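Inicio | Boletín | Archivo | Herramientas | Opinión | Suscripción

Boletín > Automatización > Notas de taller

Enseñar con las manos: lo que promete Trosora y lo que cuesta
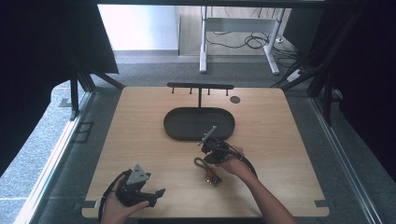 Una pinza en cada mano, ante la bandeja ovalada y el perchero de cuatro ganchos.

Desde enero nos llega, con distintos envoltorios, la misma idea: para que un robot aprenda una tarea ya no hace falta programarlo, basta con que una persona la haga delante de él, o mejor dicho en su lugar, con unas pinzas en las manos. Los datos se graban, el modelo los digiere y el brazo repite. Trosora, que vende un paquete de este tipo a talleres pequeños, lo resume en su folleto como «programar sin programar». Es una frase bonita. A mí me hizo desconfiar antes de abrir la caja.

El paquete se compone de dos pinzas manuales cableadas, un programa de registro y una suscripción al entrenamiento, que corre en los servidores de la casa. La tarea de arranque que propone el manual es modesta: coger piezas ligeras de una bandeja y colgarlas en un perchero de sobremesa. Me parece bien que sea modesta. Lo que me parece menos bien es que el folleto salte de ahí, en el mismo párrafo, al montaje de cuadros eléctricos y al empaquetado de fruta.

Empiezo por lo que convence. Coger una pinza en cada mano es bastante más natural que pelearse con la consola de enseñanza de toda la vida, aquella de ir eje por eje, guardar punto, bajar un milímetro, guardar punto otra vez. Quien haya pasado una tarde así sabe de qué hablo. Con las pinzas, una persona sin formación en robótica hace algo reconocible en la primera media hora. Los movimientos salen torpes, pero son movimientos de alguien que sabe lo que quiere hacer, y eso se nota en el registro.

Ahora, las cuentas. El manual pide 633 demostraciones para la tarea del perchero. No explica de dónde sale la cifra ni qué pasa si uno se planta en la mitad. Grabamos en tandas de 20, con descansos, y la mano izquierda se resiente mucho antes que la paciencia. La pinza no pesa tanto, pero el cable tira, y para mantenerla recta hay que sujetarla con más fuerza de la que uno cree. Al final de cada tanda las demostraciones eran peores que al principio: agarres cortos, rectificaciones, alguna pieza colgada de mala manera que dimos por buena. Todo eso también entra en el entrenamiento, y el programa no distingue una buena demostración de una hecha con ganas de irse a comer.

Se puede revisar a mano, claro. La pantalla de revisión enseña las tomas una detrás de otra y deja descartar las malas. Descartamos 17 en la primera pasada y luego discutimos un buen rato por otras tantas. ¿Es mala una demostración en la que la pieza toca el borde de la bandeja y se corrige? Depende de si uno quiere que el robot aprenda a corregirse o a no tocar el borde. El manual no entra en el asunto. La asistencia telefónica respondió que «el modelo se encarga», y ahí lo dejamos.

Hay otra cuestión que el material comercial pasa por alto, y es el cableado. Dos pinzas son dos cables gruesos colgando del cuerpo de quien graba, más los hilos finos de los sensores. Cada gesto amplio hay que pensarlo dos veces. Uno acaba haciendo la tarea de la manera que el cable permite, y si el cable desaparece el día en que trabaja el robot, habrá aprendido una forma rara de hacer las cosas por un motivo que ya no existe. No digo que sea grave. Digo que me gustaría verlo mencionado en alguna parte – y que una versión sin cable, aunque cueste más, me interesaría bastante más que la prometida actualización de la interfaz.

Comparé el sistema con el de Odton, que va por el camino del mando a distancia: el operador maneja el brazo real desde un puesto aparte y lo que se graba es lo que el brazo hace. Es más lento, y al principio desespera. A cambio, no hay traducción entre la mano y la máquina. Si el robot no llega a un sitio, tampoco llega la demostración, y uno se entera en el momento. Con las pinzas en la mano se puede grabar alegremente un giro de muñeca que luego ningún brazo de catálogo sabrá reproducir. Nos pasó con la cuarta posición del perchero: el programa marcó 9 tomas seguidas como «no ejecutables» cuando ya habíamos recogido.

¿Y el resultado? Con el entrenamiento que Trosora incluye en el precio de entrada, el brazo cuelga piezas. No todas, y no a una velocidad que justifique quitarle el trabajo a nadie. Si se cambia la bandeja de sitio un palmo, hay que volver a grabar una parte. El comercial insiste en que con más datos la cosa mejora, y seguramente tenga razón. También es verdad que con más datos mejora la factura, porque a partir de cierto volumen el entrenamiento se cobra aparte. Esa línea del contrato conviene leerla despacio.

Mi impresión, por ahora, es que enseñar a mano sirve para tareas cortas, de gesto variable, donde escribir el programa clásico sería un suplicio. Para lo repetitivo y bien medido, que es lo que hace la mayoría de nuestros lectores, sigo sin ver la ventaja frente a un útil bien diseñado y cuatro puntos guardados. El taller Sutanto, suscriptor de este boletín, nos escribió para contar que había devuelto el paquete y se había quedado solo con las pinzas, en alquiler, para registrar cómo trabaja su gente y rediseñar los puestos. Me pareció el uso más sensato de todos los que me han contado.

Para quien quiera probarlo antes de firmar: pidan la tarea propia, con sus piezas y su mesa, y pregunten por escrito cuántas demostraciones hacen falta. Si la respuesta es «depende», pregunten de qué. En el próximo número miraremos el sistema de Odton con más calma, incluido el puesto de mando, que ocupa bastante más sitio de lo que dice la ficha.

Boletín Hutotow, 21 de septiembre de 2018

Contacto | © 2018 Hutotow. Todos los derechos reservados | Volver arriba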